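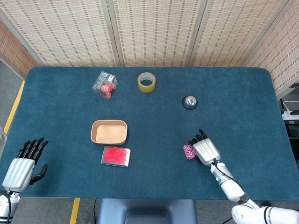

Swap shelf news from Gustside

Well, the stationery and odds-and-ends swap is back on, and I couldn't be happier! Heather Imrie rang me to say we've got the back room at Trevaskis again for Friday 20th May, doors open at ten, and she's already been sorting through the first bags of donations.

If you missed the last one, you bring small things from your desk drawers that you don't use and go home with small things from somebody else's. Packing tape, a counter bell, little clear boxes, kraft-paper trays – all of that is welcome. I came away last August with a stack of trays and they're still holding my buttons and thumbtacks (and one very old key I can't place).

Please don't bring anything bigger than a shoebox this time. We had a filing cabinet turn up from Sedell and it took four of us to get it back out to the parking lot.

Entry is free, but there's a jar for the roof fund at the Clullel reading room. It stands at 299 dollars and we'd love to see it get to 400 by the end of the day. Heather thinks 500, but Heather is an optimist!

The room holds 60 people, so if there's a line when you get there, have a coffee next door and try again after eleven. Drop-off for donations is Thursday evening from six at the side door. Tape your bags shut and put your name on them if you want the bag back. I'll be the one in the green apron.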